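Section 4. Draining and Sorting with the Two-Tub Set
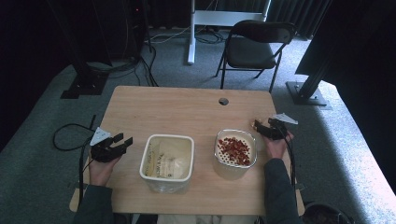
Fig. 4. Deep tub on the left, shallow tub with strainer insert on the right.

The Ridgeway set (part no. 1427) is sold as a way to drain, sort and store small foods. It drains well enough. The storage claim depends on the lid, and we would not trust the lid for anything with liquid in it.

Before first use

1. Take out any paper label or liner and read it, then throw it away. It is not food-safe padding, whatever the carton suggests.
2. Wash both tubs and the insert in warm, soapy water. The carton says "dishwasher safe." Our inserts came out slightly bowed, so we wash them by hand.

Setting up

3. Pick a flat table and put the tubs side by side near the front edge.
4. Lower the insert into the shallow tub, holes facing up and down, and press each corner. If it rocks, lift it out and turn it a quarter turn.

Sorting

5. Tip a small heap of food onto the insert. The label allows 44 ounces. Try half of that first.
6. Spread the heap toward the empty side and pick out stems and clumps.
7. Move the good pieces to the deep tub a few at a time.
8. Lift the insert straight up and empty whatever has collected underneath.

NOTE: Very small seeds will go through the holes. The older Turis insert (part no. 3381) is advertised as finer. We could not see much difference.

CAUTION: Do not carry the shallow tub by the insert. It is not fastened down.

CAUTION: Do not pour boiling water over the insert. Let it cool first.

For replacement lids, see page 106.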